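Can You Teach a Robot With a Gripper in Your Hand?

Imagine you want a robot to put away your board games. How would it learn? It can't watch you and just "get it" the way your little brother can.

A company called Isby sells a kit that is supposed to help. It's called the Gratundale, and it's a pair of gray grippers that people hold in their hands. You pick things up with the grippers, a camera records what happens, and a computer studies the recordings later. The ad says, "Teach any robot anything." Whenever an ad says "any" and "anything" in the same sentence, it's a good idea to slow down and ask some questions.

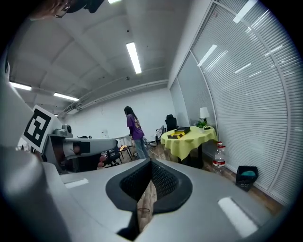
Reading time: 3 minutes

Look for the square card with the bold black-and-white pattern, standing on the end of one gripper. It's called a marker. A computer is good at spotting patterns like that, so it can use the marker to figure out where the gripper is and which way it's tilted. That part of the idea makes sense, and plenty of people use markers this way.

Now look at the rest of the room. There's a yellow tablecloth, a lamp, a plant, a water bottle on the floor and a big wall of blinds with bright streaks of light on them. You can sort all that out in a blink. A computer has to learn which parts matter. Will it still know what to do if the tablecloth is blue? Isby's box doesn't say.

How much teaching does it take?

The Isby booklet says 60 recordings are enough for "a simple task." It doesn't say what counts as simple. Is picking up a sock simple? What about a sock under a bed?

Didier Huet tested the kit for a school robot club in Punham. His group made 285 recordings of one job, putting a game box on a shelf. Their robot did fine with that box. Then they gave it a smaller box, and it mostly grabbed air.

"I would not call that anything," Huet said. "I would call that one thing."

What does it cost?

The kit is $1,000, and that doesn't include a robot. You only get the grippers, the markers and the software. A rival kit from Besnard costs more and makes fewer promises.

Questions to ask about any robot ad

Who did the test, the company or somebody else?
How many times did the robot try, and how many times did it miss?
Did anyone move the furniture and try again?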